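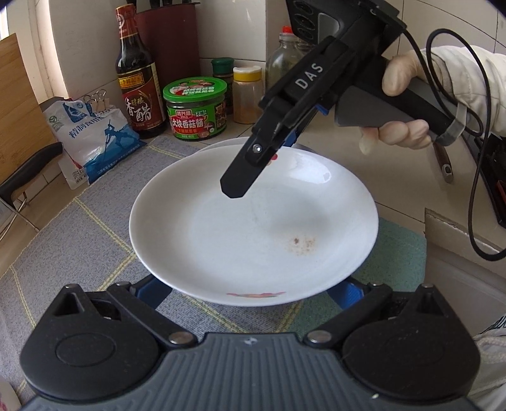

Plate-clearing run, left gripper view. Smear still on the plate at lower right.

Why does my policy do better with fewer demonstrations? (hand-held gripper data, dishes task)

Posted by niven_kitchen, December 11, 2018

Hello everyone, and thank you in advance to anybody who has the patience to read all of this. I've been reading this board since February and have learned a great deal from it, but I've never had a problem of my own worth posting until now.

I'm working on a small study about teaching a two-armed robot to clear and wipe dishes from demonstrations that people record with hand-held grippers. There's a camera on the gripper, and the person doing the demonstration wears a pair of them and simply does the job in a real kitchen. We then train a policy on the wrist views plus the gripper path and the opening width. Nothing unusual, I think. The picture at the top is from one of the counters we record on, and I'm including it because somebody always asks what the camera sees.

My trouble is with the result. I first trained on a set of 495 demonstrations, all recorded by one person over a couple of weeks. It did quite nicely! The robot found the plate, took hold of the rim and got the cloth to the dirty part more often than I'd dared hope. Then we brought in more people and went up to 1,000 demonstrations, with the first set included in full, and I was all ready to draw a lovely rising curve. The curve went down. The robot still reaches toward the plate, but it hangs over the middle and dithers, opening and closing a little, and then it either comes down in the wrong spot or drifts away toward the back of the counter.

Things I've already tried, so you don't have to suggest them: I trained for longer, I trained with a bigger network (we call the two sizes Huva and Ivex, for no good reason), and I checked that the new files aren't damaged. I also watched a fair number of the new recordings by eye and they look perfectly sensible to me. People pick up the plate, people wipe the plate. I can't see anything a robot ought to be confused by.

My supervisor thinks the kitchens are too cluttered and wants me to record the whole lot again on a bare counter. I'd very much rather not, partly because of the work and partly because the whole point of the study was ordinary counters with the vinegar and the salt and everything else left standing where people keep it. Is he right? Has anyone else seen more data make things worse like this?

Pantelis Petridis

What a nice clear write-up, and please don't throw away your cluttered kitchens just yet. I had something so close to this on a drawer-opening project (we called it Peltov) that I got a bit of a chill reading your description of the dithering.

My strong guess is that your new people don't all do the job the same way. One person's 495 demonstrations will agree with each other because habits are habits. She goes for the same part of the rim, with the same hand, in the same order, and she probably doesn't even know she's doing it. Now add several other people, and some of them steady the plate with the left and wipe with the right, some do it the other way round, some turn the plate first. Every one of those is a fine way to clean a plate. If your policy is trained to predict one single action with a plain squared error, though, it will learn the average of all of them, and the average of "grab the left rim" and "grab the right rim" is to hover over the middle of the plate looking lost. Does that sound familiar?

You can check this without recording a thing. Take the moments just before first contact with the plate, and plot where each gripper goes over the next second or so, with one color per person. Line them up relative to the plate and not to the room, or you'll only be plotting your kitchens. On Peltov the picture I got was two fat clouds with next to nothing between them, and when I marked where the robot had been going, it was right in the gap. I felt very foolish and very relieved at the same time.

If you see the same thing, there are a few ways to go. The cheapest is to agree on a way of doing it and write it down for your demonstrators on one page: which hand holds, which hand wipes, where you take hold. That does cost you new recordings, of course. What I did instead was change the output of the network so it predicts a mixture of several possible actions and then commits to one of them. Have it predict a short stretch of movement at a time too, because otherwise it may choose left at one step and right at the next, and you're back to dithering. It took me most of a winter to get that working properly, but the old data became useful again, all of it.

About the clutter: your supervisor may still have half a point. A robot that drifts toward the back of the counter could be following something it sees back there. Try hiding the upper part of the wrist view when you run the robot and see whether the drift goes away. It's an afternoon's work and it will give you something to show him either way.

rimgrabber

More data is always better if the labels are right, so your labels are wrong. Check your time offset. If the video and the gripper width are out of step by even a little, the thing will open and close at the wrong moment. We had that.

tuesdays_lab_mouse

I agree with Pantelis about the habits, and I'd like to add one small thing that doesn't replace any of it. Look at how dirty the plates are from one person to the next. We did a wiping task with bowls, and our first demonstrator always put on a good big streak of sauce, while the later ones were tidier people and left only a few crumbs near the edge. From the wrist camera that's very little to go on, especially on shiny white china where the reflections move about as the gripper does. Our policy couldn't always tell a dirty bowl from a clean one, so it waited.

What helped us was sorting the demonstrations by the size of the dirty patch and testing on each group separately. The success rate for the big streaks had hardly changed from the early set! All of the drop was in the small ones. I'd have gone on blaming the new people for months otherwise.

And on the time offset, yes, do check it, but check it per person and per pair of grippers. Ours were fine on one pair and off on the other, and the average over everything looked innocent.

niven_kitchen

Thank you all so much, this is far more than I'd hoped for. I made the plot Pantelis described last night, and there are 2 clouds, plain as day, with my first demonstrator sitting entirely inside one of them. The robot's paths go through the space in the middle. I haven't looked at the dirt sizes or the offsets yet, but both are on my list, and I'll try the mixture output on the smaller network first. The bare counter can wait until I've shown my supervisor the plot.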